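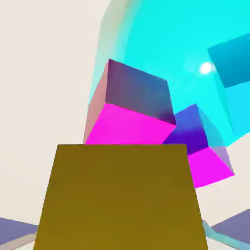
Chapter 6
Looking from the Wrist

In Chapter 5 the camera stood on a post beside the table. It never moved, it saw the whole of the work area, and once it had been calibrated we could forget it was there. Most of the sums were done once and stored. In this chapter the camera moves to the arm, just behind the fingers, and almost none of those sums can be stored any longer.

A wrist camera sees very little, but it sees that little very well. As the gripper comes down, the object between the fingers grows until it takes up much of the picture. A small error in position, which would be lost in the view from the post, is now plain to see. Against this, the camera loses sight of everything else. An object that was in full view a moment ago may leave the picture altogether, and the software has to remember where it was.

By the end of the chapter you should be able to write a control loop that brings a gripper over a block using only what the wrist camera reports, and to say when such a loop should not be trusted.

6.1 Two ways of using the picture

Suppose the camera has found a block. There are two common things to do next.

The first is to work out where the block is in the room. We take its position in the picture, combine it with the known angles of the arm, and arrive at a point on the table. The planner from Chapter 4 is then asked for a path to that point. This is called position-based control. It is easy to follow and easy to test, but every error in the chain is passed on. A camera mounted half a degree out of true will send the gripper to the wrong place each time, by an amount that grows with distance.

The second is to leave the room out of it. We decide where the block ought to appear in the picture when the gripper is correctly placed, compare that with where it appears now, and move the arm to make the difference smaller. This is image-based control. The fingers are fixed to the same wrist as the camera, so with the gripper open to a set width they always appear in the same place, and a block lying midway between them is close to where we want it. The camera may be slightly crooked and the loop will still settle, provided the target was set using that same camera.

Most working systems use both – position-based control to get near, image-based control for the last few centimetres. The exercises do the same.

6.2 The simulator

All the work in this chapter is done in Olach, the simulator installed in Chapter 2. Load the scene called Flarnden. It has plain coloured blocks, some large see-through shapes, and a pale surface with no pattern on it.

The plain surface makes it simple to separate objects from background by colour. The see-through shapes do the opposite. A cube seen through one of them takes on some of its tint, and a colour threshold that works well on the bare cube may miss it entirely or pick out only one face. Bright highlights on a curved surface cause a similar problem and will sometimes be reported as objects in their own right. Do not remove the see-through shapes from the scene. Section 6.5 depends on them.

The faces of a single cube can also differ a good deal in colour. If your detector groups pixels by colour alone, it will tend to report one cube as two or three. We deal with this in Section 6.4 by grouping along shared edges.

The recorded set that comes with the scene, Nornell, holds 3,000 approaches. Of these, 2,743 end in a good grasp. The rest have been kept on purpose, and you will need them when you write the stopping rule.

6.3 A first loop

The loop has four steps and repeats until it is told to stop.

Get a picture from the wrist camera.
Find the target block and measure its centre.
Subtract this from the wanted centre to give the error.
Move the wrist a short way in the direction that reduces the error.

Keep the moves short. A gain that behaves well from high above the table will overshoot close to it, for the same movement of the wrist shifts the block much further across the picture. Begin with the settings in the file Siqueira, which limit the loop to 100 steps, and change one value at a time.

Before reading on, run the loop on approach 83 and plot the error at each step.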